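Why Do Things Get Scratched?

Kids' Science Corner, Wundthorpe Library
October 20, 2022

Run your finger over a desk. Feels smooth, right? Now tip your head sideways and look at it with a lamp behind. Lines! Probably lots of them. Little thin ones going every which way.

So where do scratches come from? And why does a fork scratch a plastic plate but your finger doesn't?

It's all about hard and soft.

Hard beats soft

When two things rub together, the harder one wins. It digs in and pushes bits of the softer one out of the way. What's left is a tiny ditch. That's a scratch. A ditch!

Scientists who study rocks have a list for this. It's called the Mohs scale and it goes from 1 to 10. Talc is a 1, the softest. You can scratch talc with your fingernail, easy. Diamond is a 10. Only another diamond (or something just as tough) will mark it.

Everything else goes in between. Your fingernail is a bit over 2. Calcite is a 3. Quartz is a 7, and quartz is the one to remember, because most beach sand has quartz in it. Window glass is softer than that. So sand can scratch a window. Sand can scratch your glasses too, so please don't wipe them on your beach towel. Rinse first!

Hard is not the same as strong, by the way. People mix these up all the time. A glass marble is hard to scratch but drop it on a stone step and it might crack. A rubber ball is easy to cut into but you can throw it at the wall all day long.

Sneaky grit

Okay but what about a table? You don't drag sand across a table.

Well. Maybe you do. Dust isn't just fluff. It can have teeny grains of rock in it, blown in through the window or carried in on shoes. A cup sits down on a grain. Somebody slides the cup. Scraaatch. You didn't see the grain and you hardly see the line it made, but its there. Do that every day from August to the next August and the shine starts to go.
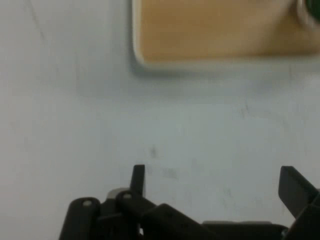 Shine is a funny thing anyway. A surface looks shiny when it is very, very flat and the light bounces off it all in one direction, like a ball off a gym floor. Scratch it up and the light bounces off in all directions, like a ball off a pile of gravel. Now it looks dull. Same color, same stuff, just bumpier.

Some things are made dull on purpose. That kind of finish is called matte. You get less glare with it, so it's nice for reading near a window.

Smudge or scratch?

Not every mark is a scratch. A scratch is a place where something got taken away or pushed aside. A smudge is something extra sitting on top, like finger grease or pencil or jam. You can wipe off a smudge. You can't wipe off a ditch.

There's a third kind, the stain. A stain has soaked in. Berry juice on a wooden spoon, for instance. Nothing on top to wipe and no ditch either, the color has gone down inside.

How to test a mark (ask first if it's somebody's good furniture):

Wipe it with a damp cloth. Gone? Smudge.

Still there? Run a fingernail across it, slowly. If your nail catches, it's a scratch.

No catch? Could be a stain. Could be a very shallow scratch too, some are too small to feel. Try the lamp trick. Scratches often change when you move the light, they flash and fade. Stains mostly look the same from every side.

Can you fix one?

Sometimes. The usual way sounds silly: you make more scratches. Really! Polishing means rubbing with a very fine powder, so the edges of the ditch wear down and the new scratches are too small to notice. Then you use an even finer powder. And again. That's how people get a rough stone to shine like water. A rock tumbler does it the slow way and can take weeks.

The other way is to fill the ditch in. Wax does this on wood. The scratch is still under there but light slides right over it.

Try it at home

You need an old plastic lid, a penny, a wooden stick, a bit of chalk and a pinch of sand. Guess which ones will scratch the lid. Write down your guesses BEFORE you start. Then rub each one on the lid 15 times, pressing the same amount each time. Wipe the lid in between or you'll get chalk dust all over and wont know what did what.

Hold it up to a lamp and look. Were you right about the chalk?

Words to know

Mineral: a natural solid that rocks are made of.
Matte: not shiny.
Abrasive: something gritty used for rubbing, like sandpaper.

Next time: why does soap make bubbles?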